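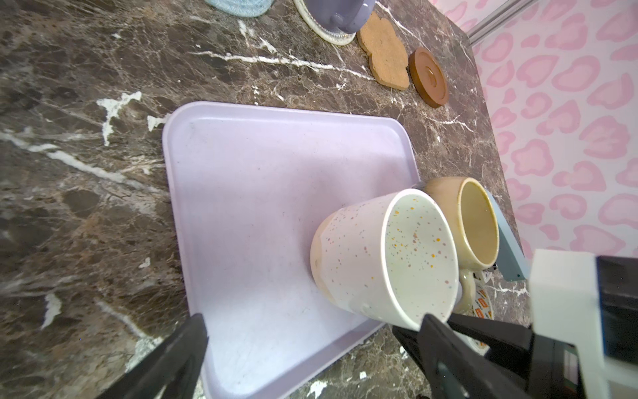 Right, so the arm let go again. Third time this fortnight and I've finally got a theory, writing it down before I lose it. For anyone new, I've got a two finger gripper on a secondhand arm and I've been trying to get it to clear up mugs off the kitchen bench onto a tray. Been at it since September. The fault is that somewhere in a run the fingers lose their squeeze. No error, no beep, log says force is fine. The speckled cup is the worst one for it, the white one with the orange and pink and blue dots, right up the end of the lavender tray with a finger against its rim. Glaze on most of it and then a band of bare clay down near the base, and I reckon those two surfaces want completely different grip settings. I had one number for everything. Dumb.

Anyway. What happened.

Ran the cup routine last night with the force limit at 40, same as always. Lift fine. Swing across fine. Then halfway back the fingers just relaxed. Cup went down on the marble, landed on its base, rocked a bit, stayed up. Pure luck. The one before that was a glass and it did not stay up. I was picking bits out from behind the toaster for days.

The bit that bothers me isn't the crockery. When the cup slipped I stuck my hand in to grab it. Didn't think, just went. And the controller decided it had lost the object and started its re-grasp, so the fingers were closing while my hand was in there. Got a pinch on the side of the thumb. Nothing much, a red mark, but the e-stop was on the far side of the bench behind the kettle where I'd shoved it to make room for lunch. Stupid stupid stupid. I used to give people lectures about this at work.

So, the theory. Rang Rawiri Tuhiwai, who had the same gripper on the packing line at Medlow before they shut it. He asked what cable I was running to the wrist. The one it came with. He laughed at me for a fair while. Apparently theirs started doing it once the cable had been flexed enough at the last joint, the power drops for an instant, the gripper restarts itself and comes back up with its default force, and the controller never notices becuase it only checks at the start of a move. Which fits. It always goes on the swing back, when the wrist is wound right round.

Went through the logs again with that in mind and there it is. Force setpoint reads 4000 the whole way (raw units, don't ask) but the gripper's own counter goes back to zero in the middle. Three drops, 3 resets. I'd been looking at the wrong column.

What I've done so far:

New cable ordered from the Hestow mob, the high flex one. Not cheap.
Cable tied the old one with more slack at the wrist. Just for now.
Auto re-grasp is OFF. If it loses something it stops dead and waits for me.
E-stop screwed to the front edge of the bench. Kettle can live somewhere else.
Separate grip settings for glazed and bare clay. Haven't tested it yet.

Still want it to poll the gripper the whole way through a move. Emerson reckons that'll slow the loop too much, I reckon who cares, it's mugs. Will have a go once the cable's in.

If you've got one of these second hand, wiggle the wrist cable with the power on and your hands well clear and watch the counter. Takes a minute. And if something falls let it fall, a mug's a few bucks down at the op shop.

More when the cable turns up. Thumb's fine, Mum, before you ring.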